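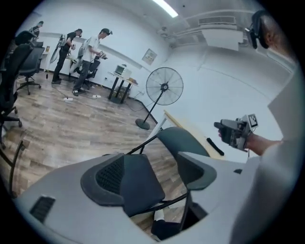

Brirkdale Shared Workshop
Hand-Held Gripper Build: Progress Report to the Stadden Fund

Last updated: 25/03/2022
Print this page | E-mail this page

Prepared by Rhea Ocampo for Wolfram Gerlach, Stadden Fund

1. Where the build stands

The grant covers the design and build of hand-held gripper tools that members can make from printed parts and ordinary hardware, and the recording of everyday tasks with them. The first half of the work is done. The tools close reliably, the recordings open without errors, and members other than the builders can now use the equipment after a short introduction. The second half, getting a small bench arm to repeat a task from those recordings, has started but is behind the plan we sent you in November.

2. Mechanical work

Finn Brinkmann redrew the finger linkage. In the first version both fingers were driven from one side, and the far finger lagged by enough to tip light objects over as the grip closed. The new linkage drives both fingers from a central slide. It has one more printed part and takes longer to assemble, but the fingers meet in the middle and stay there.

The trigger return spring was also changed. The old one was stiff, and people who worked through a full session complained of a sore hand. The replacement comes from Ruppert and is a stock part, so anyone copying the design can order it. We lost some closing speed with the softer spring and decided to accept that.

We had three slides crack at the same corner. Finn added a fillet there and turned the part on the print bed so that the layers run along the load. No slide printed this way has cracked so far.

The top plate now has a raised edge around the marker. Before this the markers were glued flat and crept out of square, which showed up later as a slow drift in the position data. Markers are now replaced by sliding out the old card and pushing in a new one.

3. Recording

We have 186 usable recordings against a target of 200 for this period. Most of the discarded ones failed for the same reason: the marker was turned away from view for too long and the position could not be recovered. Faraji Kirui wrote a check that runs at the end of each recording and reports long gaps, so a bad take can be repeated while the objects are still set out. It has saved a good deal of time.

Sessions are held with several people working at once. This gets more done in an evening, but the files have to be named carefully. On one occasion two people saved under the same session name and part of the work was overwritten. The session name is now made from the tool number and the start time, and cannot be typed in by hand.

Battery life is still a nuisance. We plan to change packs at the break whether or not they are low.

4. Bench arm

The arm is mounted and moves under its own controller. Hildegard Fröhlich has the new fingers fitted to it, using the same printed tips as the hand-held tools. It follows a recorded path in free space without trouble. Picking up a cup from a fixed spot works on some attempts and fails on others, and we do not yet know how much of this comes from the mounting plate, which flexes — the plate is thin and was only meant to be temporary. A thicker one is being cut by Brillstead. We would like to have it in place before drawing any conclusions about the recordings themselves.

5. Spending

Printing material and fasteners are within budget. Batteries went over, and the difference was covered from the travel line, as agreed with you by phone. The money for the mounting plate is committed but not yet invoiced.

6. Changes requested

We ask for the arm work to be extended by one quarter at no added cost. We also ask to move the public build day until after the assembly guide has been tested by someone who has not built a tool before. The guide is complete except for the wiring pages, which Faraji is rewriting for the new connector.

7. Next steps

Finish the remaining recordings and send the full set with the log. Fit the new plate and repeat the cup test with the cup in the same spot. Print spare slides and finger tips for all tools. Drawings for the new linkage are ready and will go to your office with the spending sheets.

Contact: Rhea Ocampo, Brirkdale Shared Workshop | © Brirkdale Shared Workshop | Back to top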